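Wear and Colour Loss in Second-hand Cotton Twill
Student project report, Textiles and Apparel
Itziar Bermúdez and Fulgencio Cordero
Supervisor: Esperanza Casado

1. Aim
To compare colour loss in used cotton twill work trousers from two labels, Gumholm and Minami, after 50 home washes.

2. Materials
Trousers were bought in February from the Skoltitz resale shop. Swatches were cut from the thigh, seat and hem. Hardware, labels and pocket bags were left out. All swatches were overlocked on four sides.
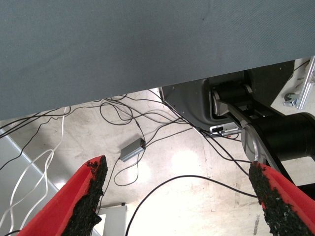 Figure 1. Dark grey surface with fine diagonal weave, over concrete floor.

3. Method
Swatches were washed at 40 degrees in liquid detergent, line dried in shade and graded against an unwashed offcut by two readers. Mass was taken before the first wash and after the last. The grey scale was borrowed from the Grivholm lab.
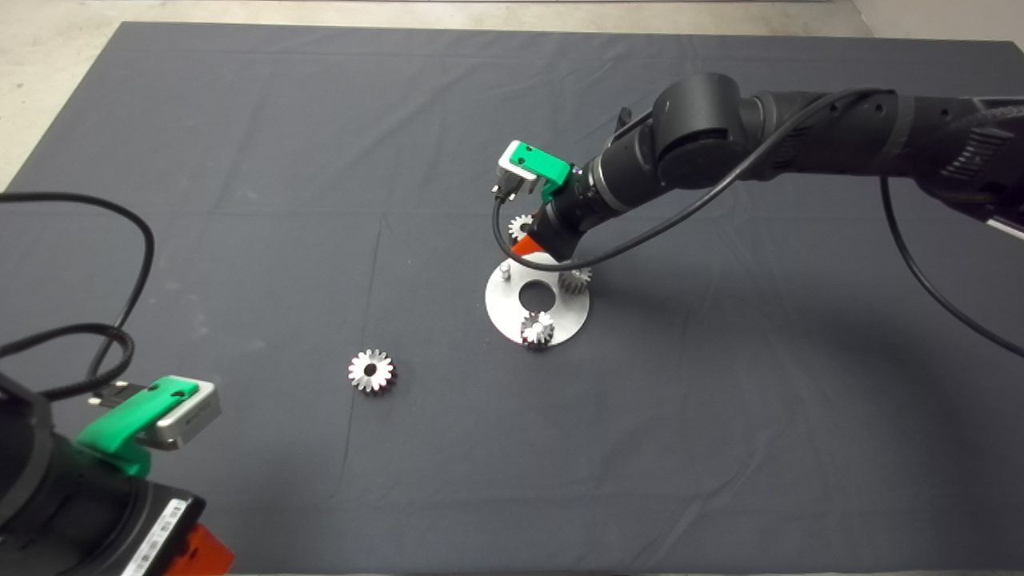

4. Results
Thigh swatches faded most in both labels. Gumholm hems held their colour but frayed at the overlocking. Minami seat swatches lost 2 per cent of their mass. One Gumholm swatch was mislabelled and is left out of the averages.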